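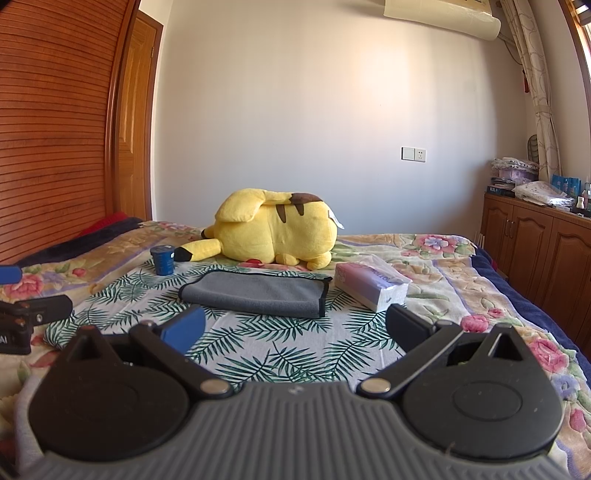

*Photo: Wutgate bench notes, Jukiven hand-held gripper, bedroom set*

# Jukiven hand-held gripper, parallel pad version

Page revised 4/18/18. Replaces the March sheet.

The Jukiven is a hand-held, two-finger gripper for recording grasps by hand before the same grasps are given to an arm. The operator carries the tool to the object, and the fingers open and close through a linkage on each side of the body. The finger geometry matches the arm-mounted Jukiven, so a grasp that fails in the hand will usually fail on the arm as well.

## Body and linkage

The central body is gray with molded ribs. A rounded black housing sits on each side of it. The angled linkage bars turn on round silver-colored pivot screws, and these should be checked for play before each session. If a finger can be rocked sideways with the jaws open, tighten the screw at the body end first, then the one at the finger end. Do not oil the pivots. Oil travels down the bar and reaches the pad.

| Item | Value |
|---|---|
| Fingers | 2 |
| Pads supplied | 2, one bright blue, one navy |
| Full opening | 160 mm |
| Finger motion | coupled, both sides |
| Arm mount | Tarigan plate, sold separately |
| Part number | 277 |

## Pads

Pads are bonded to a carrier and replaced as a unit. The bright blue pad has a textured grid face and is the softer of the two. The navy pad is firmer. They can be fitted as a mixed pair or as a matched pair of either kind. Left and right carriers are not interchangeable.

Our comparison used the Jukiven with a mixed pair and the Sava two-finger tool with its standard rubber tips. The objects were household items on bedding: a folded gray towel, a small blue lidded cup and tissues in pink and white wrapping. Bedding was chosen over a table because it gives under the fingers. A tool that depends on a hard surface to square itself to the object does poorly on it.

**Folded towel.** The Jukiven takes the towel best from the folded edge, with one pad over the fold and one under it. Approached from above, both tools tended to lift only the top layer. The Sava tips held that layer harder but let the rest of the towel drop open. With the Jukiven the operator could push the lower pad into the quilt and pick up the full stack.

**Lidded cup.** Both tools held the cup without trouble when the fingers were level. The Jukiven pads are wide for an object this small, and the cup can turn between them if it is caught near the pad tips. Close on the middle of the pad. The Sava tips are narrower and were easier to place, particularly with the cup standing close to other things.

**Tissues.** Grip force matters most on this item. The softer pad spread the load and left the wrapping in better shape. Two firm pads creased it.
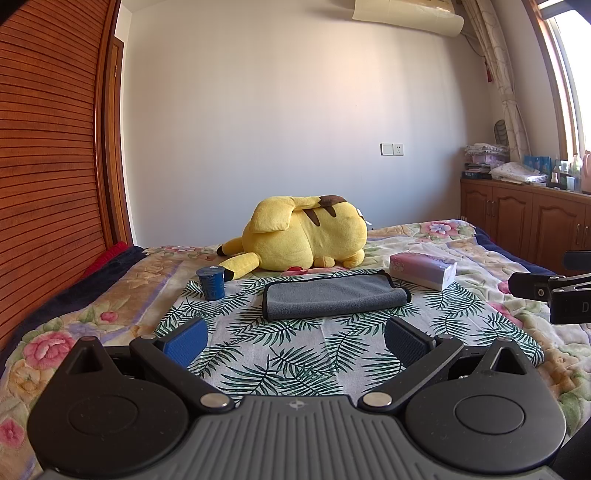

The order of items was changed between runs, and the starting position of the tool was not fixed. Operators were told to approach from whichever side felt natural. This adds spread to the results, but a fixed approach had favored the Sava in an earlier trial, where every object had been lined up with its tips.

A large plush toy was tried at the end of the session. It is wider than the full opening, so neither tool can close around the body. The Jukiven can pinch an ear or the tail and drag the toy, with the bedding moving under it. We don't count this as a grasp, and it is left out of the comparison.

## Camera position

The camera should see both pads with the jaws fully open. If one pad drops out of view, move the camera back before changing its tilt. Tilting alone brings in more of the room and less of the surface between the fingers. Check the view again after the camera clamp has been loosened for any reason.

## Known limits

- Patterned cloth makes the pad edge harder to find in recordings. The navy pad is worse than the bright blue one, mostly over dark print.
- The pads pick up lint. Wipe with a damp cloth and let them dry with the jaws open.
- Thin sheet goods lying flat cannot be picked up without an edge to work from.

## Ordering

Order the tool by part number. Pad carriers are listed under the same number with L or R added - state the color for each side. The Tarigan plate ships with its own screws, and the longer screws from the older Wutgate mount must not be used in it.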